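From the Nuttall Neighbors Newsletter, 30 January 2021

Getting Ready for the Brirkach Lane Garden's Second Season

It may seem a funny time to be talking about gardening, with the ground as hard as a sidewalk and most of us still hunting for our other glove every morning, but the beds over on Brirkach Lane have been on our minds since the holidays, and a good many of you have been writing in to ask what comes next. So pull up a chair (and maybe a cup of something warm) and we'll catch you up.

First, the good news! The fence along the Flelis Street side is paid for. The fall soup sale and the jar at the Plandum Hardware counter together brought in just over $1000, and another $300 came in by mail in the two weeks before Christmas, much of it in small bills with very kind notes tucked in. The posts will go in as soon as the ground lets us dig, and if the deer want to complain they know where to find us.

Now for the beds. Everybody who had one last year may keep it, and all we need is a yes or a no by the end of February. There are 2 beds open near the water spigot, which are the best in the garden if you don't care for hauling a can back and forth in July. The ones along the back get more shade after lunch, so lettuce and peas are happy there and tomatoes sulk. We learned that the slow way last summer, along with a few things about zucchini that we'd just as soon forget.
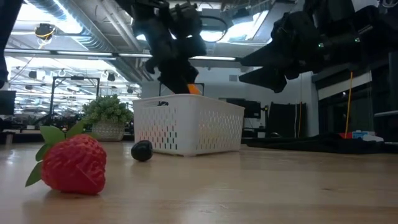 A strawberry and a small dark fruit beside a white basket.

A lot of you asked for more fruit this time, and we heard you. We'd like to give the long bed by the gate over to strawberries, planted in April and shared by all. Please be patient with them, though! The usual advice is to pinch off the first flowers so the plants can put down good roots, and that means a thin harvest the first summer and a much better one the next. Children are welcome to help with the planting, and old clothes are a must, for them and for whoever is driving them home.

We are also looking for leaf mulch, straw, tomato cages that still stand up straight, and any hose longer than the one we have now, which stops just short of the last row and always has.

To hold a bed or offer a hand, drop a note in the green box at 2401 Brirkach Lane or leave word at the Plandum Hardware counter. Seed swap envelopes can go in the same box, and please write the name of the plant on the outside. We had a great many mystery squash last year.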